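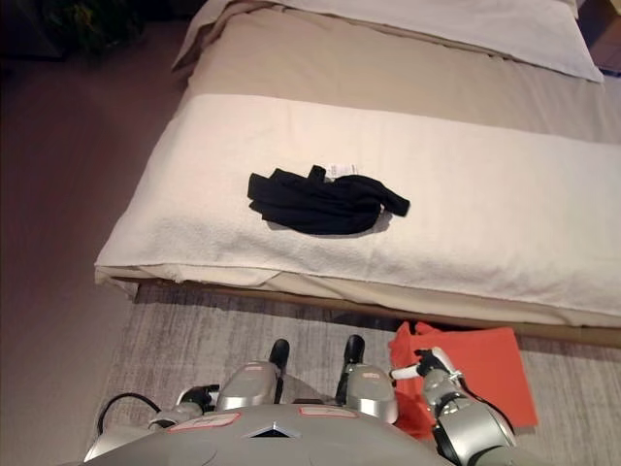

Black top on a white towel, on the bed.

3 min read

I've had the Barua projector for long enough now to have opinions. I bought it in May after a friend, Lucero Pacheco, went on and on about hers, and I've since put 58 movies through it (yes, I keep a list — my favourite kind of homework).

First up, the picture. Dark thrillers look gorgeous once the curtains are shut, and old musicals are an absolute treat, all that colour! With the blinds open you'll see a grey smear where the actor's face should be, so save it for after dinner.

The sound is another story. The built-in speaker is fine for a romcom but it turned the big storm in my favourite shipwreck film into somebody shaking a biscuit tin. I plugged in my old Derance soundbar and have left it there.

Setup took me ten minutes, most of it hunting for the focus wheel, which is under a little flap on the left. The menus are slow and the remote has no backlight — a strange choice for a gadget you use in the dark.

I paid $529. The Ornora is $804 and Hadi Bataineh swears by his, and it is quieter, but I couldn't see enough of a difference on screen to spend the extra. Four stars from me, and I'm halfway through a noir binge as we speak.

Contact | © Rosalind Hutchins | Back to top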